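# The arm is free, the table is extra

I have spent the better part of September with the trial version of Kilivano, the practice package that Iltivness sells to small workshops thinking of buying a robot arm. You pay by the month, you get a simulated room with a table and an arm in it, and you learn to tidy things up without breaking anything you own. 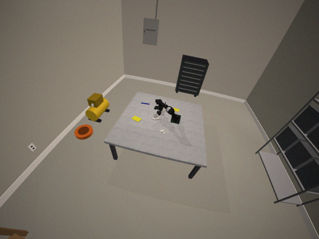
The sales page promises "100 everyday tasks". I got through 14 before I began to suspect that a good many of the rest were the same task with the cable in a different place. Still, I'll defend the cable. Anyone can write a demo in which an arm picks up a cube. Cubes want to be picked up. A coil of cable has other plans, and so does a pen that has settled just where you would rather not reach.

I also like the clutter. Whoever furnished the room has been in a workshop: there's a yellow thing like a small compressor by the wall, a black drawer cabinet, a rack of dark bins. None of it figured in any task I was set, and this too is true to life.

My quarrel is with the price. The basic plan is £20 a month, which I'd call fair. The full one is £146, and for that you may change the table. I rang to ask what else it included and was put through to Su-bin Song, who was very patient and told me I could also change the height of the table. I said I'd think about it.

Then there's the scoring. Kilivano marks every attempt and sends you a cheerful note about it. Mine said I was "building confidence", having just spent a whole evening failing to put a pen down. Amer, the rival package, simply tells you that you failed and how far off you were. I found this restful.

Should you buy it? If you're weighing up a real arm, a month of the basic plan is cheap schooling, and you'll soon learn how much of your working day consists of moving cables out of the way. Leave the full plan to people with strong feelings about tables. I've cancelled mine until they add a task for the compressor.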